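weigh-and-bin: soft parcels
data card / readme, v2

Maintained by Iresha Dewan, Nanayakkara group, Leviston site. Ask me before you rename anything, please.

What it is
Weighing station stuff. Soft crumpled items, a counter scale with a ribbed steel tray, green crates. Items go on the scale, the weight gets logged, items go in a crate. Part of the Okodcombe packing work, same folder tree.

Why soft items
Boxes were easy and we had plenty. Bags and cloth slump, hang over the tray, lean on the keypad. Weight reads wrong when part of the thing is resting off the tray. We wanted that in here, so don't filter those out as bad.

Sample views, three cameras:
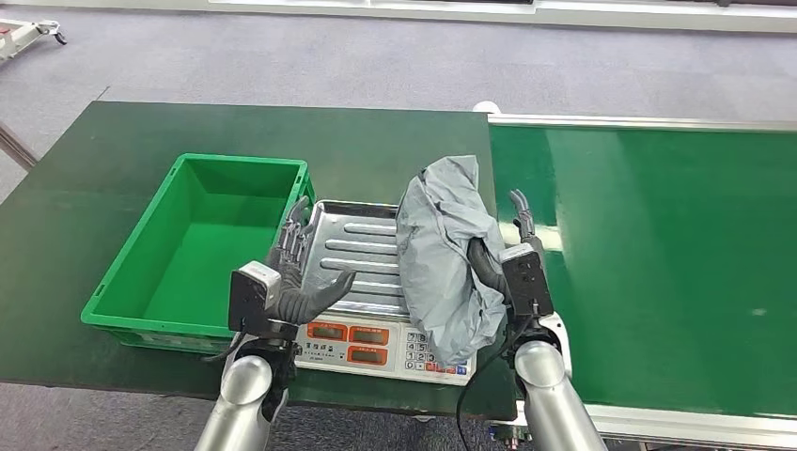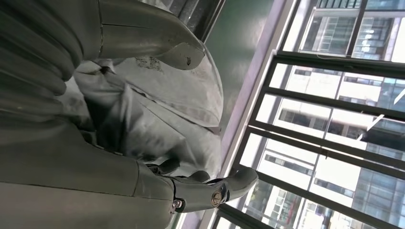
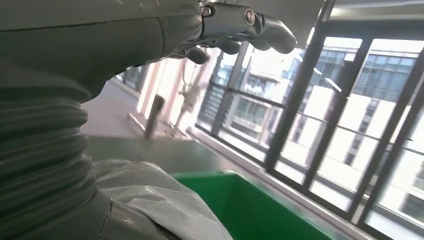 Category: Soft goods / pale and gray

Crumpled, wrinkled stuff in light shades. Covers bags, sheets, folded cloth. If you can't tell bag from cloth leave it as "soft, unknown", thats a real label and its fine to use it. Do not guess from one view, check the others first.

Marks and stains: tag as "marked". Don't try to say what the mark is.

Fields
item_type: bag, cloth, sheet, soft unknown
on_tray: full, partial, off
over_keypad: yes / no
marked: yes / no / cant see
crate: empty, part full, full, cant see
weight_g: from the log, blank if the reading never settled

Size
1000 clips in the main folder. 77 held back for checking, seperate folder, don't train on those.

Known problems
- White plastic and gray cloth get mixed up in close views. Shine helps a bit but not always.
- Glare on the steel tray, worse by the window.
- Crate labels before January used "bin" and "crate" both. Same thing. Pomex script maps bin to crate, run it first.
- Some weights typed by hand. Typos likely, anything over 1000 g check against the log.

To do
- second pass on over_keypad
- merge sheet into bag? undecided, see notes file
- tare values for the older clips, still looking for the notebook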